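From: Jacinto Hinojosa
To: Wunitz neighborhood list
Date: Monday, July 6, 2020
Subject: Re: Arriaga Street parking

> Could whoever owns the boat move it before street cleaning?
> It has been in front of number 16 since November.

The boat is mine, and so is the ticket, thank you. The trailer has two flat tires, and the man at Fenano wants more for new ones than I paid for the boat. I can have it in my driveway by the 5th of never or next weekend, whichever my brother-in-law prefers.
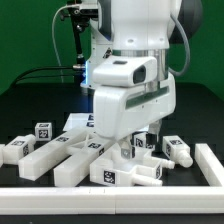 White parts laid out on the black tabletop.

On the cleaning itself, the sweeper came down Arriaga at dawn, moved the leaves from my side to yours, and left. If we're going to be fined for blocking that, I'd like to see it clean something first.

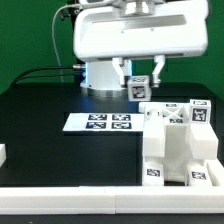

Also, if you have a trailer jack I could borrow, I'm home after 5. I'll return it faster than I moved the boat.

Jacinto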